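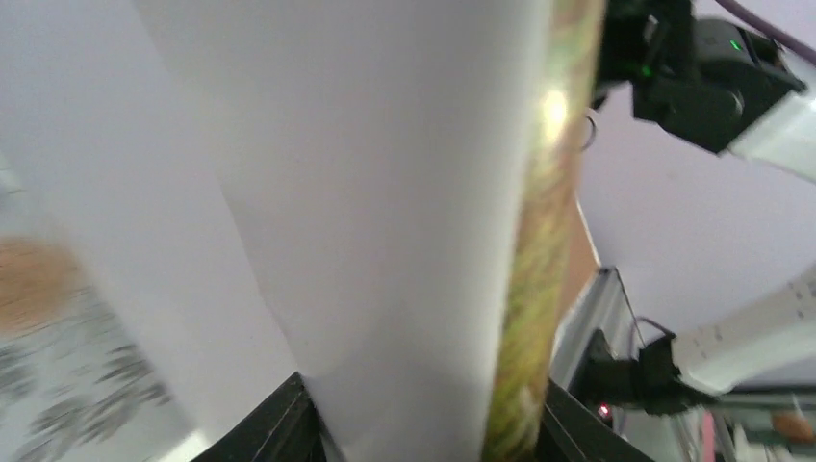
1/ Pantry day!! I have been putting this off since March and this morning I finally pulled everything out and started packing it back in properly. Thread as I go, because I'm way too excited about shelves right now.

2/ First up, the plain white packages. No label, no print, nothing on the front to tell you what's inside. I love how calm they look lined up but I have already put one back in the wrong spot, so every single one is getting a strip of tape and a marker note today.

3/ Shelf plan: baking stuff at eye level, rice and lentils one down, snacks up high where I have to work for them. Heavy jars on the floor of the pantry. It's only 4 shelves but wow, it feels like a lot when it's all over the house.

4/ Big shoutout to Venkatesh Menon, who told me ages ago to stand flat packages up like books and stop stacking them. I did not listen. I am listening now and it's SO much better - you can flip through them with one finger!

5/ I'm using two Drakberg bins for the stand-up stuff. They're a little too deep for the top shelf so they stick out maybe an inch. Doesn't bother me. Might bother you.

6/ Found 3 open bags of brown sugar. Three! All hard as a brick. Slice of bread in the jar overnight, will report back.

7/ Wiped the shelves with warm water and a drop of dish soap, let them dry while I had lunch, then started loading from the bottom up. Please let them dry all the way. I rushed it last year and the flour bags stuck.

8/ Spices are next and that drawer is a whole other thread. If anyone has a way to keep the little jars from rolling around every time you open it, tell me!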